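Notebook, cupboard work, February, started a little after 4 in the afternoon

Kettle's on, the batch is running, and I want to get this down before I lose the thread of it. Geetha Suvarna asked me at lunch whether the thing can put the dishes away yet, and I gave her the sort of answer I always give, which was long and had "well" in it four times. So I'm going to try to write out the proper answer, partly for her and partly for whoever picks up the cupboard task after me.

Where we are. The task is still doors and drawers in simulation. Open the door, leave it open, move away without bumping anything. Later we add the putting-away part, but I wanted to be stubborn about the opening first, having watched the Mildale work last year go straight to putting things on shelves with the doors already open for it, and then stall for weeks when someone shut one. I liked that project and the people on it, and I learned a lot from their notes, but a kitchen with all its cupboards hanging open is not a kitchen I would care to walk around in.

The overnight batch was 568 attempts at the tall door. The policy got the door past the mark we call open in 489 of them. I was so pleased when I saw the number this morning that I went and told two people who hadn't asked! Then I sat down with the failures, all 79 of them, and the afternoon went rather more slowly.

Most of them fall into a kind I have started calling "the polite miss." The hand comes up to the handle, very nicely lined up, closes, and has hold of air. Then it does the whole pulling motion anyway, a lovely smooth arc out and round, with the door sitting there shut behind it. It has learned the pull as one long gesture and it doesn't check whether anything came along. You and I would feel it in the fingers straight away. My grandmother used to open her larder with an elbow, holding a tray, and could tell you from the next room if the latch hadn't caught.

A smaller group is the opposite trouble. The grip is good, the door starts to come, and then the arm runs out of comfortable room for its own elbow and has to choose between letting go and doing something ugly. It nearly always lets go too soon. I went back and forth over whether these should count as failures at all -- the door does move, and a person could finish the job with a knee -- but I've left them in. If I start being kind to it in the scoring I'll never stop.

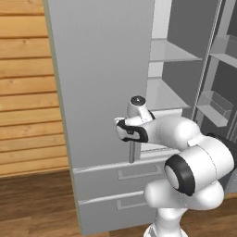 The handle is a bigger part of this than I gave it credit for. A slim upright bar is easy for us, we just hook a couple of fingers behind it and lean back. For the gripper it's a narrow target, and being a little off to one side costs you the whole attempt. Height hardly matters, you can take hold of a bar like that nearly anywhere along it, and the policy seems to have worked that out quite well, so I shouldn't grumble. It's the sideways error that hurts. I moved the starting pose by 3 centimeters in one of the side batches, just to see, and the polite misses went up much more than I would have liked.

Drawers I have barely begun on. The pulls on those are recessed, so there is nothing sticking out to close on, and the hand has to go in and catch the edge. I tried the door policy on a drawer with no changes at all, mostly for my own amusement, and it pressed on the front with great determination until time ran out. We'll need separate demonstrations for these. I have 26 recorded so far and they are not my finest work; I was tired and I kept coming in too steep. I'd throw out the first handful and do them again, slower, with the wrist turned before the approach and not during it.

About the contact settings, for whoever reads this next. I had friction on the handle set generously back when I was first getting things going, and I forgot I'd done it. With it high, the fingers can stick to the bar with hardly any of the pad touching, and the door comes open as if by good manners. I've put it back down to something I can believe in. The overnight number above is with the lower setting, so it's an honest one, but any results in the older folder should be treated with suspicion. I've put a note in that folder too. Please don't delete it, I'd like to be reminded.

Door stiffness is the other thing. All our hinges are currently the same hinge. Every real cupboard I've ever owned had its own opinion on the matter, and the one over my sink at home needs a lift and a tug together, and it would defeat this policy entirely. Sriwong has a nice way of varying the hinge drag from one attempt to the next, which I'd like to borrow, and I think we should vary the handle position at the same time and take the hit on the success number all at once. It will look bad for a week or two. I'd rather we all knew that going in, so that I don't get worried faces at my desk.

So, Geetha's question. Can it put the dishes away? No, not yet. It can open one door in one simulated room most of the time, provided the door is the door it knows. Between that and the dishes there's getting hold of a wet plate, knowing which stack it belongs to, setting it down without a chip, and noticing that somebody has left a cup where the plate should go. Some of that is going along nicely elsewhere (the Flirberg people have been doing cups on shelves, and their placing is gentler than mine before coffee), and some of it I don't think anybody has a good grip on, the noticing especially.

But I did come away from lunch feeling I'd been too gloomy with her. In the fall the arm couldn't find the handle more than one time in five, and I used to cheer when it touched the door on purpose. And there are chores on the shop floor, where the cabinets are all alike and someone could fit whatever handle we asked for, where I think something like this would earn its keep well before it's any use in a home. I'd start it on fetching from the parts cupboards, with one type of bin and plenty of clearance for the elbow. I said as much to the Mison folks when they called, and they were more interested in that than in anything to do with kitchens.

Things to do, in no great order. Add a check after the grip closes, and if nothing's held, back off and try again; that alone might clear up a good share of the misses. Try the base moved farther from the hinge side for the elbow trouble. Redo the bad drawer demonstrations. Ask Sriwong for the hinge script, nicely, and offer them our handle meshes in return. Take Geetha through some of the failures on the big screen, as she has a good eye and spotted the steep wrist thing before I did.

5:40 now. Tea went cold while I wrote all this. The new batch is a third of the way through and I've promised myself not to look at it until it's done, so I'm off to relabel the older folder and then home.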